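Teaching by Demonstration at Villow: Frequently Asked Questions
Last updated October 27, 2021

What is the purpose of the programme?
The Villow programme records people carrying out ordinary household tasks through a robot, so that the robot may later attempt the same tasks unaided. The current series concerns sweeping up paper scraps with a dustpan.

Who may take part as an operator?
Any adult who has completed the two-part induction at the Tulura site. No technical background is required. Operators under supervision may work on the sweeping task only.

How is the robot guided?
Two methods are in use. In the first, the operator moves a pair of handheld controls and the arms follow. In the second, the operator takes hold of the arm itself and leads it through the movement. The method is fixed before a session begins and may not be changed part-way through.

How long is a session?
Sessions last up to 176 minutes, including breaks. Operators are asked to stop after five failed attempts in succession and to speak to the session lead.

What does the sweeping task involve?
Coloured paper scraps are spread over the table. One arm manages the dustpan and the other the brush. Operators should bring the two tools together slowly and keep the lip of the dustpan flat against the surface – a raised lip is the most common fault noted by reviewers. 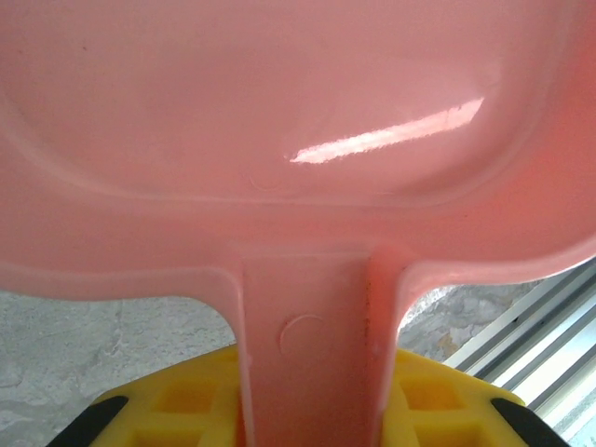
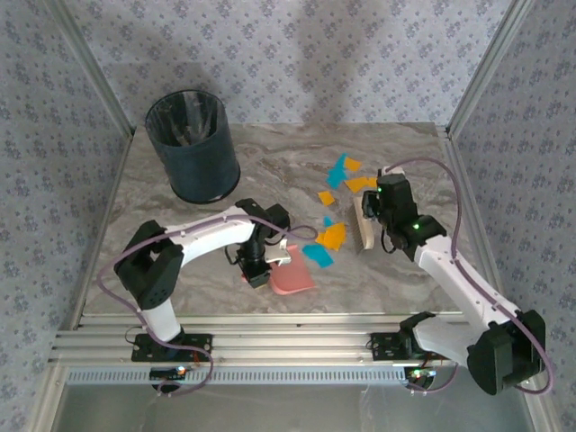
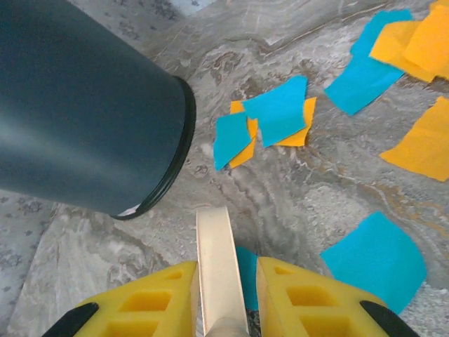

Sweeping task, Tulura site. The second picture shows both arms, with the dustpan and the brush.

Must every scrap be collected?
No. An attempt is accepted if the movements are steady and the tools remain in the grippers throughout. Scraps left on the table are recorded in the session notes.

Are mistakes removed from the record?
Not as a rule. A slip followed by a sound recovery is kept and marked as such. Attempts are removed only where a tool has been dropped or the recording is incomplete.

How many attempts have been recorded?
The sweeping series stood at 3,084 accepted attempts at the end of September.

Who reviews the recordings?
Reviews are carried out by Vichien Kongkaew and colleagues at Nilsuwan. Operators may ask to see the remarks made on their own sessions.

Whom should I contact?
Questions about induction and bookings should be addressed to Mulugeta Habte, Operator Liaison, at the Tulura reception desk.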